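Orange tape in four-roll bags: frequently asked questions
Plondisholm Packing Supplies

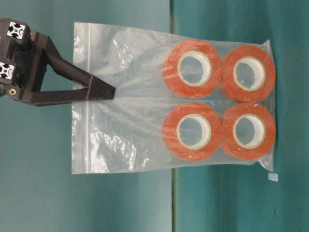

Four rolls of orange tape in a clear zip-lock bag.

What do I get in a bag?
Four rolls of orange tape in one clear zip-lock bag. All four rolls are the same width and length. We do not mix colours in a bag, so if you want orange and white you will need to order one of each.

Can I buy a single roll?
Not online. The shop counter in Narnville sells single rolls when we have them, but we don't hold them back or post them.

Why is the bag so much bigger than the tape?
We use one size of bag for all our tape. The rolls take up part of it and the rest is spare. Many customers use the space for a marker pen, a pair of small scissors or the end of an old roll. You can also fold the empty part over before you put the bag on a shelf.

Does the bag close again after opening?
Yes. Press along the whole of the zip from one side to the other. If it keeps popping open, wipe the track with a dry cloth and try again. Grit from a workshop bench is the usual cause.

The bag is creased. Is it faulty?
No. The plastic is thin and creases as soon as it is handled. Please get in touch if there is a hole or split in it, or if the zip will not close at all. We will send an empty bag free of charge.

How should I store the tape?
Indoors, in the closed bag, away from radiators and out of direct sun. Lay the rolls flat if they will be there for a long time. A shed is fine for the summer but bring them in by November, as cold tape is stiff and does not stick well. If yours has been in the cold, leave it in a warm room overnight before use.

How long will it keep?
We suggest using it within two years. Older tape may still be good. Try a short piece on a scrap of card first and pull it off after an hour.

What is orange tape used for?
Mostly for marking things so they can be found or sorted. People put it on moving boxes, storage tubs, tool handles and extension leads. It is ordinary packing tape in a bright colour. Do not use it for electrical repairs or on pipes.

Can I write on it?
Yes, with a permanent marker. Ballpoint skids and felt tips rub off. Give the ink a minute to dry.

Will it leave a mark on paint or wood?
It can, particularly if it is left on for more than a few days. For walls and furniture use the Marinescu low-tack tape, listed on the same page.

How many boxes will one bag do?
One strip along the top and one along the bottom of a medium box uses up tape quickly. We reckon on about 84 boxes to a bag. Marking the corners only will go a good deal further.

Do you supply larger amounts?
Yes. Orders of 67 bags or more go out on a pallet from our Dretness store and take longer to arrive. For 1,000 bags or more, email us for a price before ordering.

Can I return bags I haven't used?
Yes, within 30 days, as long as no rolls have been started. Put all four back in their bag and enclose the order slip. We can't refund part of a bag.

What is the order code?
Orange, bag of four: 1739. Quote it if you are ordering by phone. The line is open until 4.30 pm.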